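Teaching by hand, badly

July's job was picking things up in a room that doesn't exist.
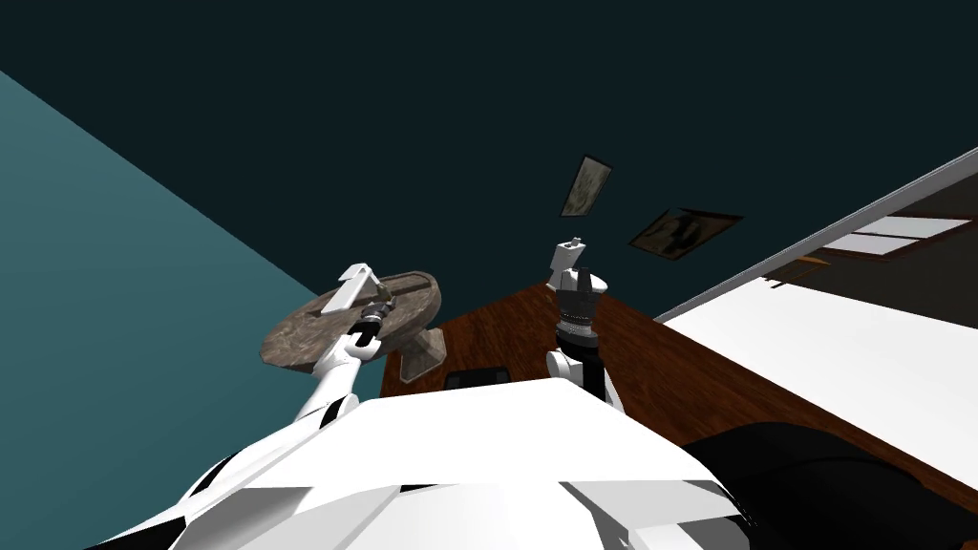

Weidong Cai had promised me the simulator would save time. No cleanup, no broken crockery, reset with one key. So I put on the headset at 2 in the afternoon and set out to record 30 good episodes of a two-armed robot handling a round, flat thing, left gripper on the rim, right arm free.

By dinner I had nine. The left arm is fine once you stop arguing with it. The right one tends to wander up and point at the ceiling while I'm busy elsewhere, and the learner will copy that faithfully if I let it. Garbage posture in, garbage posture out.

Ashraful Fakir, who reviews what I send, rejected four of the nine with the note "why is it waving?" Fair.

The Perow set now stands at 1360 episodes, most of them his. We need 2315 before anybody trains on it again. I've moved my chair closer to the coffee and bound "delete last episode" to a bigger key.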